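The Bun Report

Last updated: Wed 6 May

Hello again from the Fladeck kitchen! I promised in the last issue that I'd write up the steaming, and then three of you stopped me on the stairs to ask where it was, so I've finally sat down with a cup of tea to do it.

For anyone new to the list: I have been trying to make a decent steamed bun since September. I grew up on the ones from the Prindov bakery counter (the plain kind, no filling, a little sweet, you peel off the paper and eat it walking) and when the counter closed I sulked for a while and then bought flour. My first tries were flat and yellowish and had the texture of a bath sponge. I ate them anyway. The second round was worse. By winter I was getting something I'd give to a neighbor, and now I'm getting something I'd give to a neighbor I like.

The dough first, and I'll be quick because I printed the whole recipe last year and it's still on the corkboard. It's flour, warm milk, yeast, a spoonful of sugar, a little oil, and baking powder if your flour is heavy. Knead until it stops fighting you. I've gone back to doing it by hand — the mixer gets it smooth faster but I always overdo it, and then the buns come out chewy. Then cover the bowl and go do something else for an hour. I fold laundry. When the dough has puffed up, knock it back and cut it into 58-gram pieces. Yes, I weigh them! I used to eyeball it and ended up with one giant and a lot of babies, and the babies were done long before the giant was.

Roll each piece tight, pinch underneath, turn it over, and let them rest again for 30 minutes. I skipped this second rest for months because I was hungry, and I'd like those months back. A rested bun feels light when you pick it up, almost like there's air in your hand.

Now the steamer. I used to balance a bamboo basket over a saucepan, and it worked all right, except I kept running out of water and scorching the pan (there's a ring on the bottom of my good one that will never come out). These days I use a small electric one, and I'm very fond of it. I put the water in the base, set the basket on top, and I can walk away for a bit. Don't fill it to the brim, though, or it spits.

A few things I've picked up the hard way. Leave more space between the buns than looks sensible. They swell, and if they touch they'll tear when you pull them apart. Six is too many for mine. Use a square of baking paper under each one, or wipe a little oil on the metal. Steam them for 12 minutes, then switch off and leave the lid alone for another five. I know you want to look. If you whip the lid off right away the cold air gets in and the tops wrinkle up like a thumb in the bath. And when you do open it, tip the lid away from you, and away from the buns too, so the drips land on the table.

Get your plate ready before you start lifting them out, by the way. I've stood there with a hot bun in the tongs looking around for a clean one more times than I care to say.
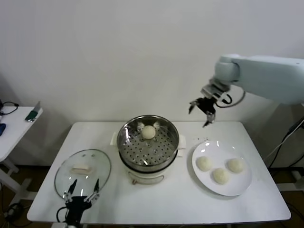

Three buns on the plate and one still in the basket.

I like a plain flat plate with the buns set well apart, so the undersides don't get sticky against each other. If you're keeping them for later, let them cool all the way and then bag them up for the freezer. They go back in the steamer straight from frozen and come out very nearly as good. The microwave will do it too, with a damp paper towel over the top, but eat them fast because they turn to leather while you're looking for the butter.

Next on my list is the scallion kind, rolled up and twisted. I tried a batch on Sunday and the twists all came undone, so if any of you from the Mendes building know how to tuck the ends under, please leave me a note in the newsletter box. I'd also take a good bean paste recipe, one that isn't too sweet.

And whoever has my big rolling pin, no hurry, but I would like it back before the potluck!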